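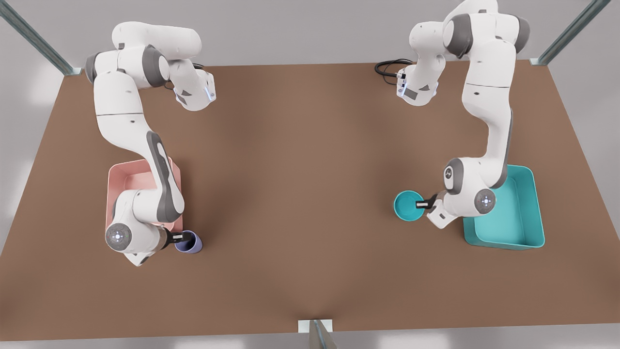 How long does the Arruda phone need for a full charge?

With the 36 W charger from the box, the battery goes from empty to full in 90 minutes. An older charger also works, but the phone will then charge more slowly.

Datasets > Phones > Arruda charging logs

# Arruda charging logs

This repository keeps charging logs from the Skandis Arruda smartphone. Retno Hutapea and Ilango Reddy recorded them in Hernport before the phone went on sale in January.

## Contents

- `logs/` – one CSV file for each charging session, 500 sessions in total
- `notes/` – short text notes on the room and the cable
- `read_logs.py` – a small script that loads one session

## Columns

- `minute` – minutes after the cable was connected
- `level` – battery level shown on the screen, from 0 to 100
- `temp_c` – battery temperature in Celsius, as the phone reports it
- `charger` – `box` or `old`

## Known problems

The `temp_c` column is empty in the first sessions. We did not save this value before the software update, and we prefer to leave it empty than to guess it. The level is a whole number, so a curve drawn from it will look like small steps.

The logs say nothing about battery life after one year of use. Please do not use them to compare with the Edden model, which has a different battery.

## Corrections

If you find a wrong value, please open an issue and give the file name. Vimala Panicker checks the issues every month.

Contact: Yamuna Pillai | © Arruda charging logs | Back to top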